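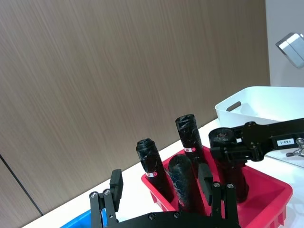 Zetmont Bench Bin and Tray Set – Red / Blue

Item code: ZM-147
Sold as: set of one bin and one tray, or separately by the carton
Carton quantity: 20 bins or 20 trays, one color per carton

Overview

The Zetmont set is a two-piece plastic container system for packing benches, kitting stations and supply counters. The bin is the deeper piece and takes bottles, rolls and other tall goods standing up. The tray is shallow and takes the same goods lying flat, or small parts that would be hard to reach in a deep container. Both sit flat on the table with no feet or liner.

Stock colors are bright red for the bin and vivid blue for the tray. Many customers use red for goods waiting to be checked and blue for goods already checked, but the colors carry no fixed meaning and can be assigned as needed. Other combinations are made to order, minimum 500 pieces per color.

Bin

Sloped walls with a ridged outer rim. The rim is the lifting point; the bin should be picked up by two opposite sides when loaded. Vertical ribbing on the side wall stiffens the bin against bowing under load. Empty bins nest. Loaded bins should not be stacked, as the sloped walls let the upper bin settle onto the contents.

Open top, no lid. A lid was offered on the previous version and has been dropped. Lids from the older Clolon series do not fit.

Tray

Shallow rectangular form with raised rims on all sides. Contents can be seen and counted from a normal standing position. Film-wrapped items slide more easily than bare ones on the smooth floor of the tray, so carry it level. A cut-to-fit rubber mat is available as an accessory.

Loading tall items

Wrapped cylinders and bottles can stand upright in the bin in mixed heights. Place the tallest pieces at the back and the shorter, wider ones in front, so that labels partway down the body remain readable. A single bottle in an otherwise empty bin may lean or tip when the bin is moved. Fill the free space or lay the bottle in the tray.

For bench transfer, set the tray and bin side by side with a gap between them wide enough for a hand. Setting them rim to rim makes it difficult to lift either one out without disturbing the other.
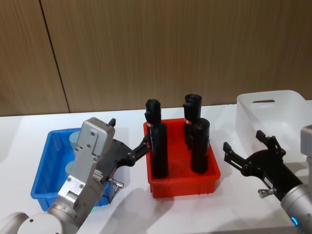

Work surface

The set can be used on laminate, sealed wood, steel and glass. A white or light gray top gives the best contrast with both stock colors and makes small dropped parts easier to find. On textured tops, check that the container sits without rocking before loading it.

Cleaning

Wash by hand with mild detergent and a soft brush. The ridges under the rim collect dust and adhesive residue and should be brushed out separately. Do not use solvent-based label remover on the red bin – it dulls the surface. Label residue comes off with warm water and a plastic scraper. Dry before nesting, or the bins will hold together by suction.

Accessories

Rubber tray mat, black, cut to fit
Clip-on card holder, fits bin rim only
Mitivley adhesive label sleeves, pack of 20

Availability

Current warehouse stock is 2,156 sets. Sets ship from the Cabrera depot; orders received before noon go out the same day. Made-to-order colors are run once a quarter, with the next run scheduled for November.

For carton pricing contact Caroline Mrema in sales. Questions about chemical resistance or replacement of cracked bins go to Teguh Sumampouw in technical support. Please include the item code and the color of the piece.

Returns

Unused sets may be returned in the original carton. Single pieces from an opened set are exchanged only if damaged in transit.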